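Zuda Modular Work Table by Comach

Home / Tables / Work and hobby tables / Zuda

A light colored table in separate panels, for the home, the classroom or the small workshop. You can buy one panel and use it as a desk, or put two together and have one big surface for cooking lessons, sewing, board games or family dinner.

In stock at our Layug warehouse. Delivery in 6 working days.

About this table

We started to sell the Zuda in March, after many customers asked for a big table that can pass through a narrow door. A usual large table comes in one piece, and in an old house with a turning staircase this is often a problem. The Zuda comes as separate rectangular panels, each with its own legs. One person can carry a panel, but for the stairs we recommend two.

The color is a light beige that we call Brokurcombe Sand. It is a quiet color and it goes well with white walls, with gray floors and with most wood furniture. Small things are easy to find on it, which our sewing customers mention often. The surface is matte, so a lamp above the table does not give a strong reflection.

When two panels stand together, a thin line stays between them. Please know this before you order. The line is straight and you can write over it with a thick notebook under the paper, but with one single sheet you will feel it.
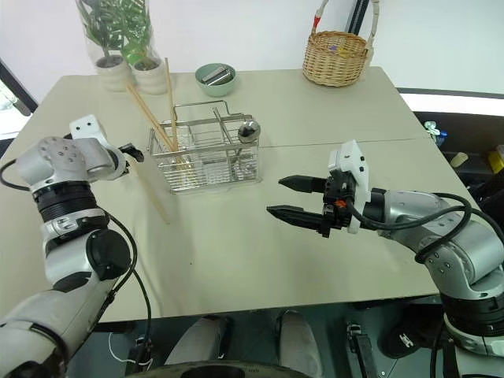
What is in the box

Each panel is packed in one flat carton. Inside you will find:

1 table panel, Brokurcombe Sand
4 legs with adjustable feet
16 screws
2 joining plates, to connect with a second panel
1 hex key
Assembly sheet in English and Spanish

You do not need a drill. If a screw is missing, write to us and we will send a bag of them without cost.

Assembly

Put the carton on a carpet or a blanket and open it from the long side. Leave the panel with its face down and fix the four legs, four screws for each leg. Do not tighten them completely until all the legs are in place. Then turn the table over - please lift it, do not roll it on two legs.

To join two panels, place them side by side on the floor where they will stay. Turn the adjustable feet until both surfaces are at the same height. You can check it with your fingertip across the line. After this, fix the joining plates from below. If your floor is not even, do this work in the final place and not in another room.

Using it with food and kitchen things

Many customers use two panels as a dining table or for a cooking class. The surface accepts plates, bowls, cutlery and pans that are already cool. It is not made for hot pots, so please use a trivet. Coffee and tomato sauce should be wiped the same day. Turmeric is more difficult, and we can not promise that it will go away.

Long thin things like chopsticks, knitting needles or pencils may stop at the line between panels when they roll. Some people like this, some put a table runner on top.
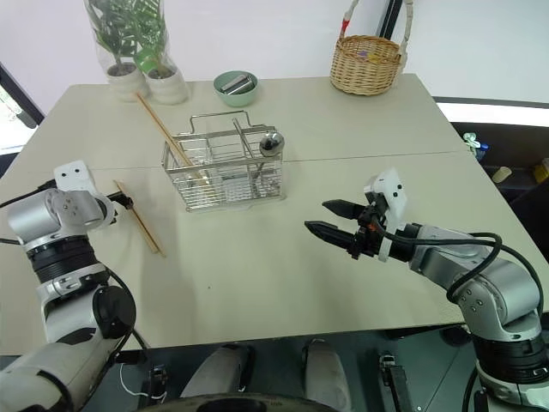

Two panels joined, with kitchen and household items on top.

Cleaning and care

A soft cloth with warm water is enough for every day. For grease, add a little dish soap and dry the surface after. Do not use steel wool, bleach or any powder that scratches. We recommend to clean the line between the panels one time per month with a dry toothbrush, as crumbs and sugar collect there.

Check the screws of the legs after the first 11 weeks of use, and later when you move the table.

Technical information

Load: up to 200 pounds per panel, equally distributed
Color: Brokurcombe Sand (light beige)
Surface: matte
Use: indoor only
Can be joined: yes, on the long side

Questions from customers

Can I join more than two panels?
Yes, but the panel in the middle needs joining plates on both sides. Every carton already contains two, so in most cases you have enough.

Will a panel I buy next year have the same color?
We try to keep it the same. There can be a small difference between production lots, and also a table near a window changes a little with the sun. If the color match is important for you, order all panels together.

Can I use clamps on the edge?
Yes, with a piece of felt or cardboard under the clamp. The mark from a clamp without protection stays.

Do you sell the legs separately?
Yes, in sets of four. Please tell us the date of your order, so we send the correct type.

Returns

You can return the table if it is not assembled and the carton is in good condition. For assembled tables, please write to us first with a description of the problem, and we will look for a solution with you.

Page updated 2025-06-12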